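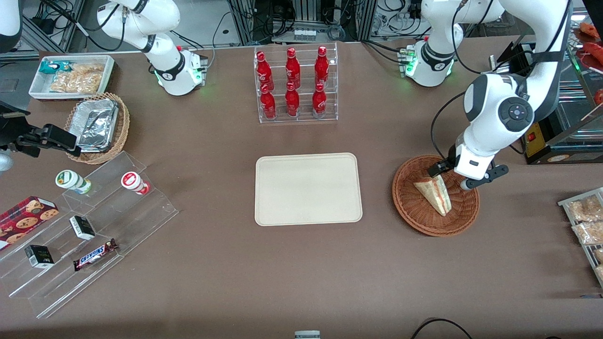
Talk for the Jedermont Library evening series, 17 Apr 2018
Keeping a small shop's shelves honest: what I learned from thirty years behind a counter
Speaker notes, second draft, with Deepika's changes put in

Before starting: water on the left, clicker on the right. Wait for the back row to settle. Thank Jayanthi Alva for the invitation and for the very kind introduction (she will say I am retired, which is nearly true).

OPENING — take it slowly

Good evening, everybody. My name is Mohandas Murthy, and for most of my grown life I kept a shop on the corner of Burkix Street, the one with the green door that stuck in damp weather. Some of you bought your milk from me. One or two of you, I can see from up here, still owe me for a newspaper, and I forgive you.

I was asked to talk about "retail display," and I have to tell you that when I read those words in Jayanthi's letter I had to sit down. I never once used them in the shop. We said "putting things out." So tonight I want to talk about putting things out, and about why a person walks up to one shelf and walks straight past another.

(Pause. If there is a laugh about the newspaper, let it finish.)

PART ONE — The soup

When my wife and I took over, the shop carried 1,542 different items. I know the number because the previous owner left us a ledger with every one of them written in it, and we spent our first June going through that ledger by hand, both of us sitting on upturned crates. There were things in there I had never heard of. There was a jar of something that had been on the shelf longer than I had been in the country.

My first idea was to show people everything. I thought, if they can't see it, they can't buy it. So I packed the shelves right to the front and right to the top, and I put soup on top of soup, and I was very proud. And for weeks people came in and asked me, "Do you have soup?" They were standing in front of it!

What I did in the end was take half of it down. I left a gap on either side of the tomato and I put the rest in the back room. We sold more soup that month than we had in the two months before it. I have told this story to my grandchildren so many times that they now tell it to me.

(Ask: who here has ever stood in front of a thing and not seen it? Wait for hands.)

PART TWO — Steps

Now, the most useful thing I ever bought for the shop was a set of little steps for the counter. You have seen these in every pharmacy and every candy store. The back row stands up a bit higher than the front row, so the things behind can look over the shoulders of the things in front, like a school photograph.

Before the steps, whatever I put in the second row might as well have been in the cellar. After the steps, people reached over the front row to take from the back. I don't know why they like to do that. My friend Yuto Wada, who had the hardware store across the road, believed that customers think the one at the back is fresher, even when it is a padlock.

A few small points that I would pass along to anybody with a counter:

Keep the same thing together. Six of one item looks like you mean it. One each of six items looks like a yard sale.

Turn the labels to face the door. I did this every morning with my first cup of tea, and again after the school let out.

Choose a stand that is plainer than what it holds. I once had a very handsome carved one, and people kept asking me the price of the stand.

Dust it. I know, I know. But a clear stand shows every fingerprint, and the customer sees the fingerprint before the goods.

(Water here. Look at the clock. Should be at twenty-four minutes or a bit under.)

PART THREE — Baskets and trays

Deepika Kurup, who ran the shop with us for its last years and runs her own now, under the name of Gidix, taught me about baskets. I was a shelf man. I believed in straight lines. She came in one morning with an old basket from her mother's house, put lemons in it, and set it on the floor by the door. I said somebody would trip. Well, somebody did trip, and it was me, and while I was down there two people stepped over and bought lemons.

A basket says, "help yourself." A shelf says, "somebody arranged this, be careful." You need both in a shop. The things people like to handle before they buy, the fruit and the balls of string and the soap, do well in something round and deep. The things people want to read the label on should stand up straight where they can be read.

And then a tray. I am very fond of a tray. By the register we kept a plain one where people could put down what they were holding while they looked for their money. It cost almost nothing and it saved us, I would guess, about 50 broken eggs a year. It also slowed people down just enough to remember the bread.

(If time is short, skip the next bit and go to Bereket.)

The tray was also where I learned the news. A person with both hands free will talk to you. I heard about two engagements and one lawsuit over that tray, and I sold a great many stamps.

PART FOUR — What Bereket did

I want to finish with Bereket Birhane, who is here tonight, in the third row, and who has asked me not to point at him. (Point.)

Bereket opened his little place, Gape, in the old shoe repair. It is a narrow room, and when he opened it he had 30 kinds of hot sauce and a great deal of worry. He asked me to come and look. I stood in the doorway for a good while. Then I asked him which one he would give to his own mother, and he picked it out without even looking, from a low shelf behind the door where it was hiding.

So we moved it up to the counter. We gave it space. He wrote a card in his own handwriting, with one spelling mistake that I begged him to leave in. It is still his best seller, and the card is still wrong.

(Let Bereket wave if he wants to.)

QUESTIONS

Thank everyone. Mention the tea at the back. Jayanthi has the sign-up sheet for the next evening, and the parking lot closes at nine. If someone asks about the supermarket, be polite, and tell them about the lemons again.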